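3.2. Cabos sueltos y memoria del hilo

El manejo del cabo, antes que el nudo. En la sección anterior se trató la tensión; queda lo que ocurre entre el paso por la almohadilla y la primera lazada, tramo corto y mal descrito en la literatura que revisamos. Los manuales de prácticas suelen resolverlo en una línea («recoja el cabo y continúe») y de ahí al nudo.

Material de ensayo. Almohadillas Clelta de superficie clara, tipo tejido blando, sin simulación de sangrado. Hilo negro trenzado y monofilamento negro, los dos servidos por Gagnon en carrete y cortados en el laboratorio de Plumholm. Se eligió negro por contraste. El hilo claro se probó en noviembre y se abandonó enseguida: sobre la almohadilla se pierde, y los anotadores discrepaban hasta en dónde terminaba el cabo. No se usó aguja en esta parte. Quien busque los datos con aguja los tiene en el anexo.

De las 3000 observaciones previstas se conservaron 2359. Las demás se exluyen por cabo oculto, por desenfoque o por discrepancia sin resolver entre anotadores. El criterio de exclusión lo fijó Eero Toivonen antes de abrir los datos y no se tocó después, aunque en un par de sesiones nos pareció severo. Las sesiones de Mimville se anotaron aparte y se unieron al final.

Clasificación. Cuatro formas de reposo del cabo visible:

1. Recto. Sale del punto de sujeción casi sin curvatura y termina en punta libre.
2. Arco simple. Una sola curvatura, sin inflexión.
3. Arco con inflexión. Sube, cae y vuelve a girar; perfil en S más o menos abierto.
4. Enredado. Cruces consigo mismo o con otro cabo.

La doblez terminal se anota como atributo, no como clase. Puede aparecer en cualquiera de las cuatro. La discutimos bastante: en un primer borrador era clase propia y daba problemas, porque un cabo en S con la punta doblada caía en dos sitios a la vez. Ahora se marca «con doblez», «sin doblez» o «dudosa». La categoría dudosa se usa cuando no se distingue si la punta está doblada o pellizcada. Tambien se anota así cuando el extremo queda justo al borde del campo.

Sobre la longitud. Un cabo corto tiende a quedar recto, por rigidez; uno largo cede a su peso y a la memoria del carrete. El monofilamento guarda mejor la curva del carrete que el trenzado. Estirarlo con suavidad antes de empezar ayuda, pero no la borra del todo. Ojo con estirar de más: se adelgaza el hilo y ya no es comparable. En los ensayos se dejó sin estirar, a propósito.

Sobre el apoyo. Hay que separar el cabo apoyado en la almohadilla del que va en el aire, y en vista única no siempre se puede. Sombra no basta, con luz difusa apenas hay. Por eso la clasificación atiende a la forma proyectada y deja el apoyo fuera. Limitación conocida, se retoma en la discusión.

Dos cabos en el mismo campo. Cada uno se clasifica por separado aunque salgan de puntos muy próximos. No se da por hecho que pertenezcan al mismo hilo salvo que se vea la continuidad. El grosor aparente sirve de poco como criterio de identidad, cambia con la distancia y con la luz. En la Figura 4 conviven la clase 3 y la clase 1.

Figura 4. Dos filamentos negros sobre superficie pálida de aspecto similar al tejido. El superior, fino, describe un arco y baja en S suave hasta un extremo en forma de pequeño bucle o punta doblada (doblez: dudosa). El inferior, casi recto, baja en diagonal hacia la derecha y acaba en punta libre.
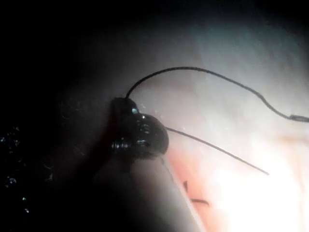 ¿Por qué conviene controlar el cabo libre antes de hacer la primera lazada?

Porque un cabo suelto puede cruzarse con el otro y quedar atrapado dentro de la lazada. El nudo cierra entonces torcido o con holgura, y casi siempre hay que deshacerlo y empezar de nuevo.

Queda pendiente el efecto de la humedad de la almohadilla, que no se midió. Tampoco se varió el color de fondo. El acuerdo entre anotadores por clase va en la tabla del anexo; las clases 2 y 3 son las que más se confunden entre sí, sobre todo cuando la inflexión cae cerca del extremo.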